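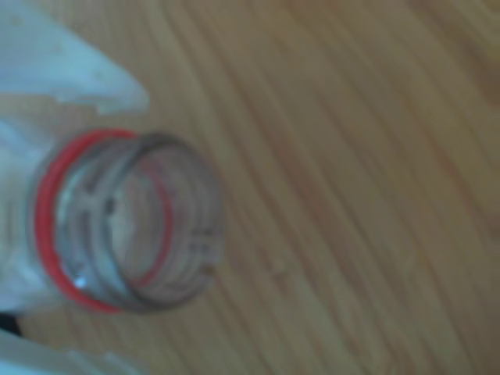

Kalberg support replied that the E2 code on the Matheson wall unit points to the condensate side, and that the compressor should be left alone until the drain has been checked.

**Unit:** Matheson split heat pump, upstairs office, Hesport
**Fault:** stops after 40 minutes in cooling, shows E2, restarts once the power is cycled
**Status:** open

### Checked so far

- Filters out, washed and refitted. No change.
- Outdoor coil brushed down. Fan runs freely in both directions.
- Breaker and isolator fine.
- Ran it in heating for 2 hours with no fault.
- Ran it in cooling again, same code at 40 minutes.

### Drain

Took the front cover off. The tray was full to the lip and the float switch was up. The hose drops behind the cupboard and then rises again before it goes through the wall, so water sits in the dip. Blew it through from outside and got a fair amount of black sludge out of it. Tray emptied within a few minutes.

Refitted the cover and set cooling to 21. It ran for 54 minutes before I had to switch off and lock up. No code.

### Still to do

1. Re-clip the hose so it falls all the way to the wall.
2. Longer run in cooling, whole afternoon if possible.
3. Ask Kalberg whether the float switch needs replacing or just cleaning. It felt stiff.
4. Update the Skustuslow service sheet, which still lists the old hose route.

Leave the ticket open until the long run is done.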